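The bus put Orysia Kravchuk down at Firbridge at 10 minutes past two and went on without waiting for her to get her gloves on. She had one bag. In it were a sweater, a loaf, and the gate key to the Wergate house, which her aunt had mailed to her in a sock.

She had not been back in six years. She stood at the stop and read the notice on the post, which was about a change to the school route, and then she read it again. A truck went by with its lights on. After that there was no reason to stay, so she crossed the road and went past the feed store.

Mr. Oprea was in the doorway. He was older, and he had shaved off his mustache.

"You're walking?" he said.

"It's not far."

"They put gravel down in October. Two loads. The first load was fine." He looked at her shoes. "Your uncle would have sent the second one back."

"He would have sent the first one back."

Oprea thought about it and nodded. He went inside and came out with a paper bag of matches and candles. He wrote the price on the side in pencil and said she could settle it later, when she knew if she was staying. She had not told anyone she might be staying.

The lane started behind the Cusier barn, where the pavement gave out. When she was a girl she had been sent down it every evening with the milk can, and she had learned to walk it in the dark by the sound. Packed dirt was quiet. Stones meant you had drifted. Now there were stones in places where she didn't remember any, and she kept hearing herself go wrong and looking down to find that she was still on the road.

She thought about the letter. Her uncle had left the house to her and the field to her cousin, and the lane was not mentioned. The lawyer had written that this would need to be looked at. It was the kind of thing her uncle would have done on purpose – he liked people to have to talk to each other.

Past the barn the wind came across the open ground and she pulled her hat down. She shifted the bag to her other hand. The candles knocked together inside the paper.

Then the lane ran out straight in front of her, and there was the tree. 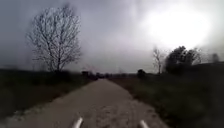 The lane to Wergate, before the leaves.

She had expected it to be smaller. Everything else had been, the bus stop and the feed store and Oprea himself. Her uncle used to say he would take it down before it came down on somebody, and every fall he sharpened the saw and then used it on something else.

Orysia left the gravel and walked over the rough grass to the trunk. She took off one glove and put her hand on the bark. She was looking for the nail where they used to hang the milk can while they rested, and she felt all the way around at the height she remembered. It took her a minute to think of looking lower. It was level with her hip, and rusted down to a stub.

She hung the paper bag on it. The bag tore and the candles went into the grass.

She picked them up, put them in with the loaf, and walked on toward the house.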